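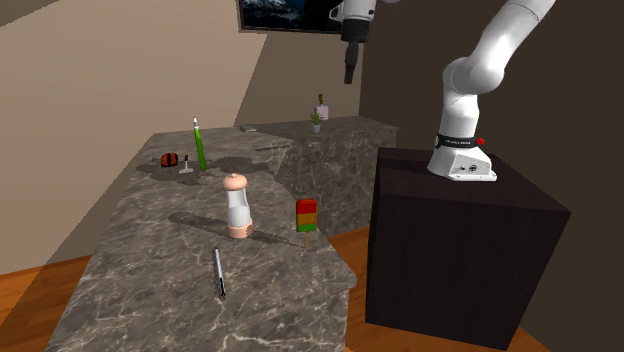

**Simulation group moves on to the kitchen counter**

The Adville robotics club's simulation group has finished the first version of its kitchen task and started collecting practice runs. Barry Gosling built the room over the summer, and Fiorella Greco set up the arm and its controls. Members who were here in June will remember the old version, which was a flat gray table with three cubes on it.

The new room has a marble counter with a corner in it, and the arm stands on its own pedestal beside the counter. Objects come from the shared Zitudel library and are placed by script at the start of each run. The current layout includes a pepper mill, an ice pop, a pen and a potted plant. The ice pop is the one most people ask to try first. It stands upright on its stick, and the physics settings for it still need work — please don't change them without telling Barry.

Each run starts with the gripper empty and raised above the rear counter. The driver picks one object, moves it and brings the arm back up. So far the group has saved 293 runs. The goal is 800 before the joint meeting with the Cludport club, where both teams will train on the same set and compare results.

Shadows are now switched on, which slows the older laptops. If yours struggles, use one of the eight desktops in the lab and log in with the club account.

New drivers are welcome and no coding is needed. Fiorella will show you the controls, and most people can save a usable run by the end of their first session. Sign up on the sheet by the lab door.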